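Gripper trials: common questions
Last updated 6 January 2019

What are you comparing?
Two sets of jaws for the Wesmont hand-held gripper, the Arai and the Benemach. A person does each task by hand with the gripper before we put either set on an arm.

How many runs does each one get?
Each set gets 200 runs, in blocks of 40. Operators change over between blocks.

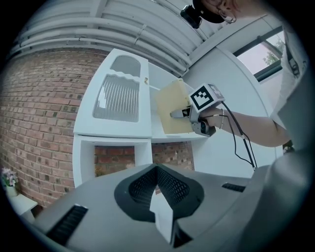
We record every run, including drops. A run is thrown out only if the tracking is lost for more than 16 frames in a row.

Why do the grippers have cubes on them?
The markers on the cube give us the position and angle of the gripper. If your hand or sleeve covers the cube, the position is filled in from the last good reading, and the path gets less accurate.

Which items do you use?
Household things, mostly flat or boxy. Books are the hardest. The jaws have to close on the cover without pushing the book to the back of the shelf.

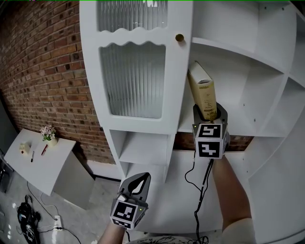 A book on the cabinet shelf, held at its lower end.

Do both hands have to work?
No. For shelf tasks one gripper often does the job. Keep the other one where the head camera can see its cube.

Can I run the trials with a Cletell controller?
Yes, with the firmware released in May or later. Older versions drop the second gripper when the log passes 300 MB.

Which set should I order?
For boxes, either one. For thin books we would wait for the full results. Jaws are sold in pairs and the mounting screws are included.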